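Melix Community Help > Storage and Backup > Enclosures and Bays

Blue drive caddy stops short of the back of the bay, how hard am I supposed to push?

Posted by Sheena MacLeish, March 2019
Viewed 3796 times

Hi all, first time posting in this section, I usually hang out in Printers. I picked up a used Semuta storage enclosure from an office clearance in Latden, the silver kind with the ribbed metal all over the inside, and it came with a box of blue plastic caddies and no paperwork whatsoever. I've been moving my old drives into it one at a time so I can finally get the family photos and my husband's band recordings off the shoebox pile and into one spot.

The first couple of drives went in like a dream. You clip the drive into the blue frame, line it up, push, click, done. Then I got to the third one and it goes in nicely for most of the way and then just stops. It doesn't grind or anything, it feels more like pushing a drawer that has a sock behind it. There's a finger's width still sticking out and the gray latch doesn't reach far enough to catch.

Things I've tried so far:
- taking it out and putting it back (many, many times)
- a different bay, which was the same story
- a different caddy, and that one stopped in the same place, so I started blaming the drive
- blowing dust out with a can of air, and there was a LOT of dust

The drive is an older one I had in a desktop that died in February. It isn't a rare model or anything, but it does look different at the connector end from the two that worked, there's a row of gold pins in a black bit up near the edge of the circuit board and then a bigger black connector with rectangular holes. I've been putting it in with the circuit board side facing me because that was how the others seemed to want to go. I'm scared to push harder with all those little parts right there! My brother says just lean on it, but my brother also once leaned on a glass shower door, so I'd like a second opinion before I do anything.

Also, is it possible for the bay itself to be bent? The slats look straight enough to me but I don't really know what I'm looking at. The guides have gray plastic tabs and brackets on them and I can't tell if those are meant to fold out of the way or stay put.

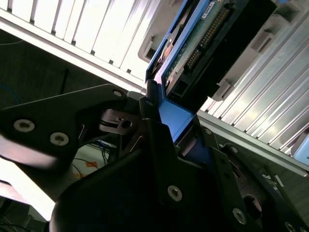

3 replies, sorted by most helpful

Teemu Miettinen
Member, 116 posts
178 people found this helpful

Please don't lean on it! A caddy like that should go home with the pressure you'd use on a stiff kitchen drawer, and if it needs more than that, something is in the way.

I ran a Semuta for years (mine lived in a hallway closet next to the vacuum cleaner) and I had this same stop-short thing with two of my drives. In my case it was how the drive was sitting in the blue frame. Those frames hold the drive with little pegs that go into the screw holes on its sides, and some older drives have the holes spaced a bit differently, so you can clip one in and it feels fine but it's sitting too far toward one end. A tiny bit of offset is enough to keep the latch from reaching.

So what I'd do, in this order:

1. Power the whole thing off and unplug it. I know people swap drives with it running. I wouldn't while you're troubleshooting.

2. Take the drive out of the caddy completely and put the empty caddy into the bay. Slide it all the way. If the empty one latches, your bay is fine and you can stop worrying about bent metal.

3. If the empty one stops in the same place, get a flashlight and look down the guides on both sides. Mine had a broken-off peg from somebody else's caddy sitting in the groove, smaller than a grain of rice. Canned air won't always move those, they wedge. Wooden toothpick is good for it.

4. Now put the drive back in the frame and compare it side by side with one that worked. Lay them both flat on a towel with the same end toward you and see if the connectors line up. This is the step that will probably tell you the most.

5. Then check the connectors themselves. You mention pins and a big connector, so have a good look at whether that drive is the same type as the other two. A lot of older desktops used a wide connector with two rows of pins plus a separate power plug, and newer ones use the flat L-shaped kind. If your enclosure is wired for one and the drive has the other, it can't seat no matter how nicely you ask it. Some drives also have a small extra set of pins for jumpers, and those are normal and you just leave them alone.

About the gray tabs, on mine they gave a little when the caddy went past and came back on their own. You shouldn't need to fold anything by hand. If one stays pushed in after you take the caddy out, that's worth a look.

Hope that gets you going. Let us know what the empty caddy does, I'm curious!

Gavin Tosh
Member
4 people found this helpful

could be the caddies arent from that enclosure. office clearance stuff gets thrown in one box. i had a Restrepo unit and the caddies looked identical to the ones for the bigger Restrepo but the rails were a hair longer, drove me nuts for a whole evening. check for a number molded in the plastic

or just get a usb adapter and copy the drive off that way, you only need the files right

Nadiia Ostapchuk
Member
31 people found this helpful

I agree with Teemu about the empty caddy test and I want to add something about the rails, since Gavin brought them up. The long narrow part that runs in the guide is where these wear out first. On a lot of used ones the plastic gets a burr at the tip, right where it meets the bay, and it catches. Run your fingernail up the channel and over the end. If you feel a rough lip you can take it off with a nail file, the cheap paper kind, and go gently. Don't use oil or any kind of spray! I made that mistake with a different enclosure and the dust turned into a paste that I was still digging out weeks later.

Another thing to try is putting one of your two good drives in the caddy that gave you trouble, and then the troublesome drive in a good caddy. You said a different caddy did the same, but did you take that one straight from the box, or was it one of the two that had already worked? Makes a difference.

And yes to Gavin's adapter idea as a backup plan. If it's only photos and recordings you want, copy them off first before you do any more pushing and pulling. I'd feel much better about filing plastic if the band was already safe somewhere else.

Comments (4)

Sheena MacLeish
Thank you all so much, this is way more than I hoped for. Nadiia, you caught me, the "different caddy" was straight out of the box and I'd never used it before! Going to redo that properly tonight. Empty caddy test first, like Teemu said.

Minttu Partanen
Following this one, I have the same enclosure and a bag of the same blue things. Mine all fit, but two of them are really stiff and I've been too nervous to put anything important in them.

Sheena MacLeish
OK, update. The empty caddy latched! So the bay is fine, phew. I put the bad drive next to a good one on a towel and it's sitting further toward the connector end in its frame, you can see it plain as day once they're side by side. I'd never have thought to compare them. I still have to work out the connector type, and I've ordered a USB adapter so I can copy everything off before I fiddle any more.

While I had everything out I also did Nadiia's fingernail test. I went up the channel on the lighter blue one and there's something slightly rough up toward the top, near where it flares out. Is that the spot you meant, or further down by the rounded block?

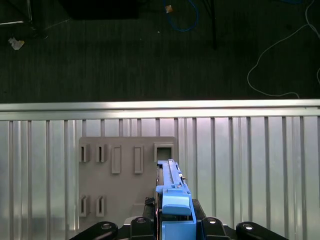 The light blue piece, upright along the right edge of the gray panel, with its channel facing out.

Nadiia Ostapchuk
Up at the top, yes, anywhere along the part that slides. The rounded block I'd leave alone until you know what it does on yours. A few light passes with the file, wipe it with a dry cloth, try it empty again before you put a drive in. And Minttu, try the same on your two stiff ones, it only takes a minute.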